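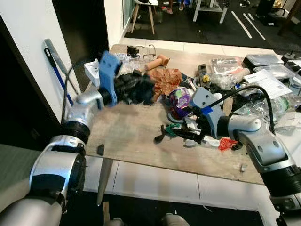 The sorting table, middle of the work. Eyeglasses at the back, storage boxes on the right.

Notebook, Truvetside workshop
Posted in May by the bench desk
3 comments · 19 shares

Started 9:40. The plan for today was only the table, and the boxes on the floor if there is time. The table is used by everybody who passes, so it collects what people have in their hands. I want to write down where things go, because last time I did it from memory and two days later I could not find the tape.

Rule for today: each thing gets one of four places. Drawer, clear box, cardboard box, or trash. Crumpled wrappers and plastic wrap go to trash without thinking. The brown paper bag I first wanted to flatten and keep, but we have plenty of them already.

Tools with handles go to the drawer under the Karaca shelf. Bolts go to the jar. I am strict about the bolts now, even when there is only one, as a single bolt on the board makes a scratch when somebody slides a heavy part over it. The board is scuffed enough.

The cardboard tubes I keep. They are good for rolling the Tirkberg drawings, which come folded and then never lie flat. Inside diameter is 130 mm on the big ones in the cupboard, these on the table are a different kind and I did not measure them. To do.

The clear boxes with dark lids stay at the back. I would like labels on them on the short side, so they can be read when they are stacked. The label printer (Mavex) has no more tape, I wrote it on the order list. Order number ends with 101.

Eyeglasses: not mine. Please take them. I will put them on the window sill and not in a drawer, there they would be lost until winter.

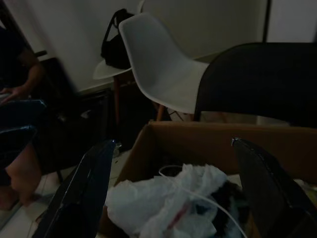
Cardboard box by the white chair, with plastic bag and cable in it.

11:15, the floor. This kind of box is the most slow work. A plastic bag inside a box hides what is under it, so the bag must come out first and be opened, also when it looks like only packing. The cable I will coil and tie before it goes anywhere. Dark cloth things go on the hook by the door and the owner can choose.

Bags on the chairs I do not touch. If a bag is on a chair, it belongs to somebody who is coming back.

Not finished: the sheets of paper. I must read each one before I throw it, and for this I was too tired before lunch. Also the small electronic things, I don't know which ones still work. Next time start with these.

Last updated: May, 16:20
Page views: 3,834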